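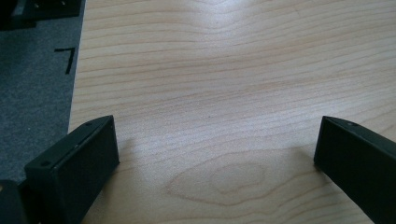
浅色木桌面,纹理大致横向,下部有椭圆形花纹

关于 Drusine

9月　文:Macarena Bravo

Drusine 制作木饰面桌面和与之配套的餐垫,供小型餐室、茶水间、学校教师休息室和出租公寓使用。产品只有两类:桌面,以及铺在桌面上的织物。椅子、灯具和柜体不在我们的业务范围内,客户询问时我们会转介给其他厂家。

公司由 Jozef Segers 和 Inmaculada Iglesias 两人创办。Segers 之前在一家门板厂负责饰面拼接,Iglesias 学的是织造。最初的车间租在 Rumo 一栋旧面粉仓库的一层,楼板承重不够,热压机只能放在靠外墙的位置。后来搬到现址,热压、打磨、涂装三个工段分开,织造单独在楼上。楼上原先是办公室,地面铺的是地毯,搬织机时揭掉了一半,剩下的一半现在是样品间。

目前在职人员分四组:饰面组、涂装组、织造组、交付组。饰面组由 Matěj Jelínek 负责,交付组由 Marcelino Montoya 负责,涂装组仍由 Segers 兼管。织造组人最少,旺季时从饰面组借人裁边和锁边。

桌面

我们生产的桌面分固定尺寸和定制尺寸。固定尺寸只有一款,型号 Paredes,长 1,790 mm,宽 800 mm,四角倒圆。长度取这个数值的原因很具体:Rumo 老城区很多楼梯转角的净宽有限,更长的整板抬不上去,只能做成两段拼接,而拼缝会打断木纹。1,790 mm 是我们用一块旧模板在多栋楼里反复试抬之后定下来的。

定制尺寸的最大长度为 2,000 mm,受热压机台面限制。超过这个长度的订单我们不接,也不外发。

饰面以浅色为主。浅色饰面的难点在于均匀度:底色越浅,相邻两张单板之间的色差越容易看出来,胶层渗透、砂光深浅也更容易暴露。深色饰面可以靠着色掩盖一部分差异,浅色基本做不到。因此浅色订单的单板一律从同一捆里按顺序取用,捆内编号不打乱,剩余的单板留作该客户日后补板之用,保存在恒湿柜里。

单板的纹理方向在下单时就要确定。横铺时,纹线沿桌面长度方向走,坐在长边的人看到的是横向的线条;竖铺时纹线垂直于长边,视觉上桌面会显得短一些。绝大多数客户选横铺。纹线本身并不平直,弦切的单板会有起伏,有的地方密,有的地方疏,这属于木材的正常状态,验收时不作为缺陷。

弦切单板常见的还有山纹,即一圈套一圈的椭圆或尖拱形花纹。山纹的位置是我们和客户沟通最多的一项。有人希望它居中,有人希望它靠边,也有人完全不想要。三种要求都可以做到,前提是在选板阶段提出。单板压好以后再提,只能整块重做,费用由提出方承担。Jelínek 的做法是先把单板平铺在工作台上,拍照发给客户,客户在照片上标出桌面的前后左右,他再下刀。

饰面组内部对山纹有一套简单的记录方法。每块桌面的背面贴一张标签,写明山纹中心到左边和前边的距离,单位毫米。补板、翻新时以此为准。早期的桌面没有这张标签,翻新时需要重新测量。

表面涂装

涂装采用水性清漆,喷涂,分底漆和面漆。底漆之后静置、砂光、除尘,再喷面漆。光泽度提供三档:哑光、半哑光、微亮。微亮一档在灯具正下方会出现一块反光,反光处木纹变淡,这一点在样品间可以直接看到。样品间的顶灯没有换成漫射灯,保留的就是普通办公室常见的照明条件,客户按自己房间里的灯来判断即可。

选光泽度时建议考虑以下几项:

灯具位置。灯在桌面正上方且功率较高时,选哑光或半哑光。灯在侧面或者是间接照明,三档差别不大。

使用频率。微亮表面较光滑,汤汁和油渍容易擦除。哑光表面的微观起伏略多,擦拭时需要多用一道清水。

是否铺餐垫。长期铺餐垫的桌面,被遮住的部分和露出的部分受光不同,浅色饰面会慢慢出现分界。垫子应当定期移位,或者在不用餐时收起。

旧桌翻新。旧桌面重新涂装时,原漆面如果是油性的,需要先全部去除。我们只翻新自己生产的桌面,其他厂家的桌面内部结构不明,砂穿单板的风险无法估计。

涂装车间的温度和湿度每班记录一次,记录表按月装订。湿度超出范围时停喷。过去因此延误过交货,延误时由 Montoya 统一通知客户,车间不单独对外答复。

边部处理

桌面边部有直边和斜边两种。直边封一层同种单板,厚度与面板单板一致。斜边在底面倒角,从上方看桌板显得较薄,实际厚度没有变化。边部封条使用热熔胶,封完后手工刮平。刮边这道工序没有机械化,我们试过一台二手修边机,浅色单板边缘会出现细小的崩口,之后那台机器卖掉了。

边部是最容易受损的位置。椅子扶手、吸尘器头、搬运时的门框都会碰到它。每块桌面出厂时附一小段同批封边条和一份修补说明,轻微的缺损用户可以自己处理。

样品间

样品间对外开放,需要预约。里面陈列的桌面都是按正常高度摆放的成品,没有竖挂的小样板。原因是小样板只有巴掌大,看不到完整的山纹,竖挂时光线方向也和实际使用时不同,过去因此产生过几次退货。

地面是灰色的低绒地毯。浅色桌面与灰色地面的搭配在办公室里最常见,客户可以在接近真实的背景下判断木色偏黄还是偏粉。桌面颜色会受地面和墙面反射影响,同一块板放在红色地砖上看起来会明显偏暖。自家地面颜色特别的客户,可以带一块地砖或地板样块来比对。
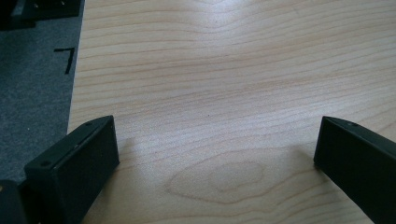 织物与餐垫

餐垫系列的名称是 Hestutska,由 Iglesias 设计。该系列的结构是紧密的方格状编织,底色为暖褐灰,上面均匀分布白色小点。在此基础上加两种白色条纹:一种是细线,沿垫子长度方向平行排列,线上每隔一段有短横;另一种是宽条,与底色的编织带相间,集中在垫子的一侧。

细线和宽条不对称分布,是为了摆放时有方向可循。成套使用时,宽条一律朝左,多张垫子并排后条纹连续,视线容易对齐。习惯朝右也可以,只要全桌一致。我们的包装说明里写的是朝左,没有别的含义。

细线上的短横由纬向的浮点形成。早期打样时没有短横,细线在较大的垫面上会显得单薄,织造张力稍有波动,线条就会弯曲,看得很清楚。加入短横以后,局部的弯曲不再明显。这个改动增加了织造时间,每班的产量有所下降。

底色没有采用纯色。纯色编织面上,一粒米大小的污渍就能看见,带白点的底面可以把它分散掉。与浅色桌面搭配时,暖褐灰比木色深一级,碗碟多为白色或米白色,三者之间的明度差足够,桌上的物件容易分辨。为养老机构供货时,这一点是对方明确提出的要求:餐具与垫子之间必须有清楚的明度差别。

垫子的尺寸以一个餐盘、一只碗和一副餐具能平放为准。Paredes 桌面在两条长边摆放餐垫后,中间仍能放下一列公用的盘子。客户自备其他桌子的,请先量出桌宽,把数值发给我们,由交付组核对。

织造工序

一张餐垫从上机到包装要经过整经、织造、定型、裁切、锁边、检验。

整经时按条纹图排列白线的位置。条纹图贴在织机旁边,每换一批由两个人分别核对一遍,两人都签字后才能开机。曾经有一批因为宽条少排了一组,整批下线后才发现,后来作为练习裁切的料用完了。

定型的目的是让编织面平整,不翘角。翘角的垫子放碗时不稳,碗底只有一部分接触垫面。检验时把垫子平放在一块标准桌面上,四角和四边都要贴合,然后在远端放一只碗,轻推,观察垫子是否随碗移动。这个方法没有仪器参与,判断标准由 Iglesias 带新人时当面讲。

锁边用与细线同色的线。下缘的锁边要压实,手肘和袖口经常蹭到这里。锁边松开的垫子可以寄回,重新锁边不收费,往返邮费由用户承担。

每批抽检 20 张,抽检内容为尺寸、条纹位置、平整度、锁边牢度。其中任何一项不合格,整批逐张检验。

日常使用与保养

桌面日常清洁用拧干的棉布,顺着木纹擦。横铺的桌面沿长边方向擦,竖铺的相反。有油渍时在水里加少量中性洗涤剂,擦完用清水再过一遍,最后用干布收干。不要使用百洁布、去污粉和含氨的玻璃清洁剂。

热锅和刚离火的陶器下面应使用隔热垫。餐垫不能代替隔热垫,它的隔热能力只够应付一般温度的碗和盘子。

餐垫每次用后抖掉碎屑,正反两面用湿布擦过,平放晾干。没有完全晾干就叠在一起,中间几张容易留下气味。收纳时平叠或者卷起都可以,卷起时正面朝外,条纹方向与卷轴平行的话容易留下折痕,所以应从短边开始卷。

垫子与桌面之间进水时,先把垫子拿开,两面都擦干。水性清漆可以承受短时间的积水,长时间闷在垫子下面会发白。轻微发白通常在通风处放置一段时间后会减轻,没有减轻的可以联系我们,由涂装组判断是否需要局部补漆。

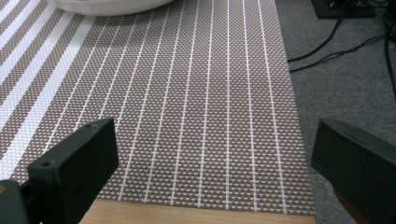
餐垫可以用洗衣机洗吗?
请手洗或用湿布擦。洗衣机的甩干会使垫子变形,变形后四角难以压平,重新定型的效果也不如出厂时。

桌面与餐垫必须一起买吗?
可以分开购买。两者价格单独列出,合购没有折扣。

交付与安装

交付范围为 Rumo 及周边。交付组上门前会询问楼梯宽度、电梯轿厢深度和门洞净宽。请提供实际测量的数值,门洞以门框内侧为准,门扇不能拆下的要减去门扇厚度。桌面用毛毯和硬纸板两层包裹,边角另加护角。包装材料由我们带走。

桌腿由客户自备或者向我们指定的金属加工厂订购。自备桌腿的,请在下单时提供安装板的孔位图。桌面背面的预埋螺母按孔位图加工,完成后不再改动。孔位图中最常见的错误是把从下方看的图当成从上方看的图,左右因此颠倒。对称的桌腿不受影响,带横撑的桌腿会装不上。Montoya 要求所有图纸注明观察方向,没有注明的一律退回补充。

安装后检查水平。检查时桌面上不放任何东西,水平尺沿长边和短边各放一次,再沿对角线各放一次。地毯地面上,桌腿会在最初一段时间内逐渐下沉,四条腿下沉的量不一定相同,建议使用一段时间后再调一次调节脚。

桌面进入室内后,请在涂层完全固化之前避免长时间压放重物,也暂时不要铺餐垫。固化所需的时间写在随货单据上,各批不同,以单据为准。

保修与补件

桌面的单板起泡、开胶、封边脱落在保修范围内。划痕、烫痕、积水造成的发白不在保修范围内,可以付费修复。木材随光照产生的颜色变化不属于质量问题。

餐垫的条纹错位、锁边脱线在保修范围内。染色、烫焦、宠物抓咬不在保修范围内。

补件时请提供桌面背面标签上的编号。标签脱落的,请拍摄桌面全貌和山纹局部,我们按照片在存档中查找。存档照片保存在办公室的两块硬盘里,由 Macarena Bravo 管理。查找需要时间,标签还在的请尽量提供编号。

与学校的合作

每年我们接收木工和织造专业的实习生。实习生在饰面组从选板开始,学习辨认弦切与径切、正面与背面、同捆单板的先后顺序。单板有松面和紧面之分,松面有细小裂隙,涂装后容易吃漆不匀,应当朝下胶合。辨认的方法是顺着纹理和逆着纹理各弯一次,比较手感。多数人需要几周才能稳定地判断对。

织造组的实习生先学锁边,再学整经。锁边练习用的就是前文提到的那批少排一组宽条的料,那批用完后改用边角料。实习期间制作的垫子不出售,实习生可以自己带走。

申请由所在学校统一提交,个人申请暂不受理。住宿需要自行解决,车间所在的街区有几处短租房,名单可以向 Bravo 索取。

联系方式与参观

样品间参观请提前预约,预约时说明想看桌面、餐垫还是两者都看。涂装车间不开放参观。织造间可以在门口看,织机运转时声音较大,交谈不便。

需要邮寄样品的,餐垫可以寄整张,桌面只能寄切下来的小块,小块仅供核对颜色和光泽度,不能用来判断纹理。样品不需要寄回。

相关内容
Paredes 桌面:尺寸与孔位图填写说明
Hestutska 餐垫:洗涤与收纳
浅色饰面的选板流程
山纹位置如何标注
随货单据怎么看
实习申请所需材料

读者留言

木杓
桌子用了三年,窗边那一头颜色比另一头深一点,餐垫底下有一块浅的方印。看了保养那一段才知道垫子要挪。印子能自己退吗?

Macarena Bravo 回复 木杓
把垫子收起来,让整块桌面受光,分界会逐渐变淡,速度取决于采光。三年的印子不一定能完全消失。

eluo
孔位图我们就是左右画反了,被退回来一次。建议在填写说明第一页放一张正确的图。

陈工
请问 2,000 mm 是含封边条的长度还是不含?我们的位置两边都是墙,没有余量。

Marcelino Montoya 回复 陈工
含封边条,是成品总长。两边靠墙的话请把墙面不垂直的偏差也量一下,在离地高度等于桌面高度的位置量。

小满
餐垫宽条朝左,我家左撇子坐的那一边总被他转过来。条纹对不齐,但能用。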